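Datasets / Manipulation / Deformable objects

Litton Towels: data card

Last updated: June

## Summary

Litton Towels is a set of teleoperated demonstrations of two-arm towel handling. It was collected to test one question: does a folding policy trained from demonstrations do better when the flattening phase is labeled separately from the folding phase? The method is called Liltus in the code and in the configs. The release has 644 episodes, of which 73 are held out for evaluation.

Each episode has joint positions for both arms, gripper openings, operator commands, video from a fixed camera and from the wrist cameras, and a text file with phase labels.

## Setup

Two arms face each other across a black work surface with a white streaked pattern. The walls are plain and stay the same in every episode. A teal tub and a white perforated basket share the surface with the towel being handled. Their positions were not measured, and they drift between sessions. If your method needs a fixed layout, estimate it from the first image of each episode.

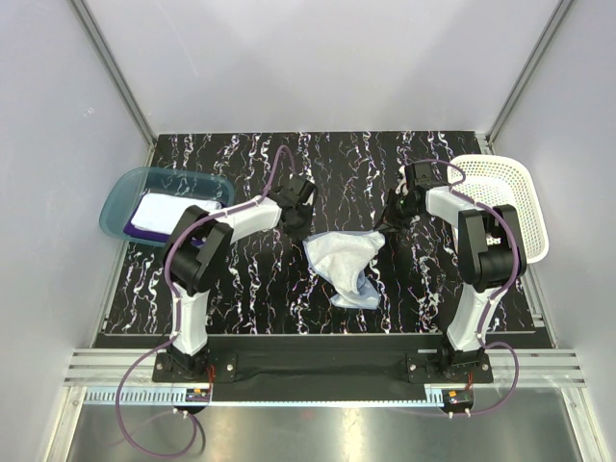

Starting states are drawn from two groups. In the first, the operator drops the towel from above the surface and takes whatever shape it lands in. In the second, the towel starts with one fold already made. The group is stored in `start_type` as `drop` or `onefold`. We kept the two groups apart in the results, and we suggest you do the same – average numbers hide most of the difference.

## Phase labels

There are four labels: `reach`, `flatten`, `fold`, `release`. Labels were added by hand after collection. The boundary between `flatten` and `fold` is the hardest to place. Our rule is that `fold` begins when a gripper closes on an edge or corner and that grip is kept through to the crease. If the grip is lost, the steps go back to `flatten`.

A second person relabeled 122 episodes. Most disagreements were short and fell at that same boundary. Both sets of labels are in the release, under `labels_a` and `labels_b`. Training used `labels_a` only.

## Results

With phase labels, the policy finished more of the held-out `drop` episodes than the version without them. On `onefold` starts we found no difference we would want to defend. The gain came almost entirely from fewer early folds, where the policy grabs a corner while the rest of the towel is still bunched up.

The most common remaining failure is a missed second grip. One arm holds its end of the cloth, the other closes a little short and comes away with nothing. Wrist video helps with this. Removing the wrist views from training made the second grip worse in both groups, and removing the fixed view did less harm than we expected.
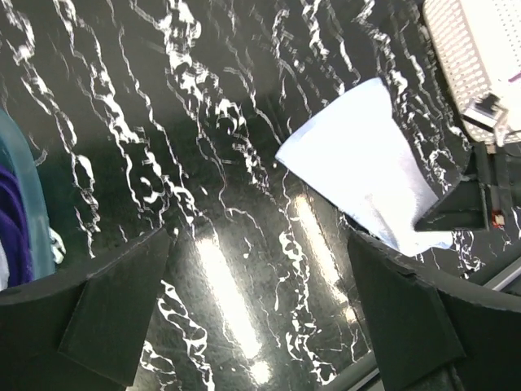

Lovisa Engström asked on the issue tracker whether the wrist-view result might come from glare on the surface, with the policy using bright streaks as landmarks and not looking at the cloth at all. She suggested masking the surface and training again. We have not done this yet. It is issue 300 on the tracker, and it is a fair objection.

## Known problems

- Wrist video has strong reflections from overhead lights. Exposure was left on automatic.
- Pale cloth can wash out in the wrist views.
- Gripper opening is commanded, not measured, in the earliest sessions. See `gripper_source`.
- All towels are small. We would not expect the policy to carry over to bath towels or clothing.

## Loading

Use the Zorkton reader, or open the files directly. Each episode is one folder. Time stamps are in seconds from the start of the episode. The evaluation split is listed in `heldout.txt` – please do not train on it if you plan to compare with our numbers.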